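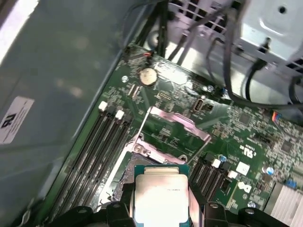

4. CPU station - set-up and running order for the open day

Read sections 1 to 3 first (power, network, arm homing). If the arm isn't homed, stop, go back to 2.

This station is the second stop on the Flatden visitor route. Groups come over from the Voltis conveyor cell, stay 8 minutes, then move on to the Daza sorting table. Keep to it. In May we ran long on the first group and the whole afternoon slid.

4.1 Before the doors open

1. Tower on its side on the bench mat, side panel off, board facing up. Push the case into the corner stops until it clicks against both. Check it doesn't rock.

2. Mains lead out of the tower. The machine is never powered up at this station. Hang the lead on the hook at the back so people can see it's out.

3. Memory slots stay empty. Leave the sticks in the drawer. The arm path goes low on that side and there's no room for them.

4. Lever up, load plate up. Do both by hand, slowly. The arm doesn't open the socket in this version of the demo.

5. Look at the socket with the hand lens. All pins straight? Good. Any bent - swap the tower for the spare and tag the bad one.

CAUTION: No fingers, cloths or canned air in the socket. Gold pins bend if you breathe on them wrong. If something falls in, call Bevan Maihi, don't go fishing.

6. Cables: anything draped from the drive cage gets pulled back away from the socket. One velcro tie, two if it's springy. Tug test it.

7. Put a processor in the feed tray, metal side up, corner mark toward the red dot on the tray. Wrist strap on for this.

4.2 Loading the program

1. On the Codasico pendant pick Programs, then Open Day, then 82.

2. Speed to 58 percent. Not higher with visitors present. It looks slow from behind the screen but they like being able to follow it.

3. Dry run first, no part in the tray. Watch the jaws clear the load plate on the way in and on the way out.

4. Dry run OK, then load the part and run it once for real before the first group. Pendant should show SEATED and a green bar.

NOTE: If the tower has been moved at all, even a bump, redo the corner touch-off (section 2.6). The program has no idea where the case went.

4.3 With a group

1. Visitors behind the yellow line. Bags on the floor, not on the rail.

2. Say what they're going to see in one or two sentances. Arm picks up a processor, carries it over the board, lines it up, sets it in the socket. A person closes the plate and lever afterward.

3. Press Start. Arm picks from the tray and goes to the hover point over the socket. It holds there until you press Continue.

4. Use the hold to talk. Good spot to point out:
- the jaws grip the part along its sides, so nothing touches the contacts underneath
- the raised plate and lever, and why the arm has to come in at that angle
- the tight space, with the heatsink fins on one side and memory slots on the other

5. Press Continue. Stop talking for this bit, the audio cue is quiet and you need to hear it.

6. Arm lets go and backs out. Wait for HOME on the pendant before you reach in. Every time.

7. Close the plate, lower the lever, show the group, open it again. Lift the part out with the vacuum pen and put it back in the tray.

CAUTION: Never reach in during the hold. The arm is live and Continue is also on the foot switch. Keep your feet off it untill step 5.

4.4 If it goes wrong

Error 344 at the hover point - the camera can't find the socket corner. Nearly always glare. The heat spreader throws back a lot of light, tilt the bench lamp away and press Retry. Twice max, then home the arm and take a question or two.

Part crooked in the jaws - don't press Continue. Press Return to Tray, reseat it by hand, start over.

Part dropped - red button. Group moves on to the next stop. Tell Bevan. That processor goes in the scrap tin even if it looks fine, and the pins get checked again with the lens before anybody runs anything.

Pendant frozen - red button, then power cycle at the wall box (not the pendant plug). Rehoming comes after, section 2 from the top.

4.5 Questions you'll get

Is it faster than a person? No, not on this job at this speed. Say so.

Can they have a go? They can press Start. Nothing else. Under 12s with an adult at the rail.

Can they take pictures? Yes, flash off. Flash sets off 344.

4.6 Closing down

1. Arm home, pendant locked, key back to Bevan.

2. Part into the foam box. Socket cover back on, plate down over it.

3. Side panel on loosely, two screws. Mat wiped.

4. Write the run count and any errors on the sheet taped under the bench. Pen's on a string - leave it there please.

Section 5 covers the sorting table.

We use cookies to remember your settings and to see which manual pages get read. By continuing to use this site you agree to this. Accept all | Manage choices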